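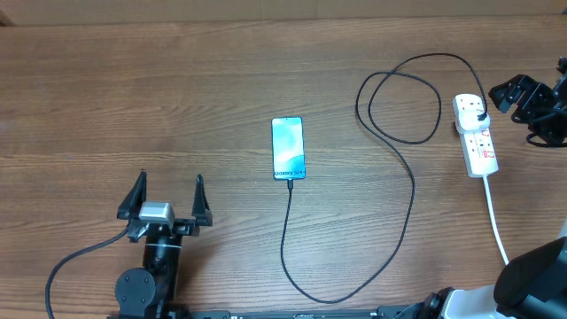

Reviewed by Kacper Jabłońska
Posted in June | Software, Arms and Grippers | 16 comments

I've been using Fulow for long enough now that I've stopped opening the manual, so it's probably time to write this up. Fulow is planning and control software for two-arm tabletop setups, made by Hirkard, and I paid for my own license (900 for the year, one workstation, both arms included). I came to it from a pile of my own Python scripts that I was very fond of and that broke every time I looked at them funny.

The job I bought it for is unplugging things. Phone on the table, charger in a power strip, cable all over the place, and two arms that are supposed to sort it out between them: one holds, one pulls, then the cable gets laid down somewhere sensible. If you've never tried to get a planner to think about cables, lucky you. A cable doesn't have one position, it has as many as it likes, and most planners I've used deal with that by pretending the cable isn't there.

Fulow doesn't pretend. It has what the menus call a line tracker, and you give it two ends and it traces what's in between. I gave it a long black cable going from the bottom of a Galaxy S24+ down toward the near edge, then up across the table to a loose loop that crosses over itself before it gets to the plug. That's a mean layout! The tracker got the long sweep right on the first go. At the crossings it came back with two possible routes and asked me to pick, and I loved that. My old scripts would have guessed and then driven a gripper through the middle of it.

Setup took me an evening. You load your arm description files, tell it where the bases are bolted, then do the camera calibration, and the camera calibration is where I lost most of the evening. The wizard wants the wrist camera moved through a series of poses and it won't let you save halfway through. I got to the second to last pose, the program decided the board was out of view, and back to the beginning I went. Hirkard, please, a save button. Once it's done it's done, though. I haven't had to redo it.

Planning is the part I'd pay for again. You can write a task as short steps in a side panel (reach, close, hold, pull along axis, release) and assign each one to left, right or either. "Either" is the clever one. It looks at both arms and picks whichever gets there without crossing the other, and you can see its reasoning in a little timeline along the bottom of the window. With the power strip on the right I figured it would always choose the right arm for the plug. Nope. With the strip close in to that arm's own gripper, the elbow gets cramped, and Fulow wanted to send the left one across the whole table instead. I overruled it, watched the simulated right arm fold up like a lawn chair, and un-overruled it.

Speed is fine. My longest plan has 3000 waypoints before smoothing and 2825 after, so the smoothing isn't exactly ruthless, but the motion looks a lot calmer and I quit hearing the wrist joints chatter. If you want it tighter there's a slider. Leave the slider alone until you've read what it does, because cranked all the way up it cuts corners in a very literal sense and will clip a tall object it had been going around.

Things I don't like. The force limits live in a different window from the grip commands, so every time I change how hard a finger closes I have to go find the other window, and it opens behind everything. White things on the table get merged if they touch – a white cord coming out of a white power strip is one big blob as far as the segmenter is concerned, and you have to split it by hand with the lasso. Bright phone screens also throw it a bit. With the display on, the outline of the phone wandered inward to the edge of the wallpaper and the bezel got left out, so the grasp it offered was too narrow. Locking the outline by hand fixes it, or you can just let the screen go dark.

Oh, and the logs. They're good, but they're stored in Hirkard's own format, and the exporter only does one run at a time. I've got a folder full of runs I'd like to compare and I'm not clicking through them one by one.

I did try the obvious alternative, Dalen, for a couple of weeks. It's cheaper and the interface is prettier. It also treats two arms as two separate robots that happen to know each other's phone number, and you end up writing the waiting and the handing over yourself. For a single arm picking up boxes I'd tell you to get Dalen and spend the difference on better fingers. There's a plugin called Fisden that's meant to add the two-arm stuff, but I couldn't get it to install on my machine and gave up after lunch.

So who's Fulow for? People with two arms on one table and something floppy between them, mainly. If your parts are stiff and your table is tidy, you'd be paying for a tracker you'll never switch on.

Four out of five from me. It gets the last star when the calibration wizard learns to save.

Version tested: the one with the dark timeline, with the June patch on top. Next up I want to try it on braided cables, so if you've had any luck with those, leave your tracker settings in the comments.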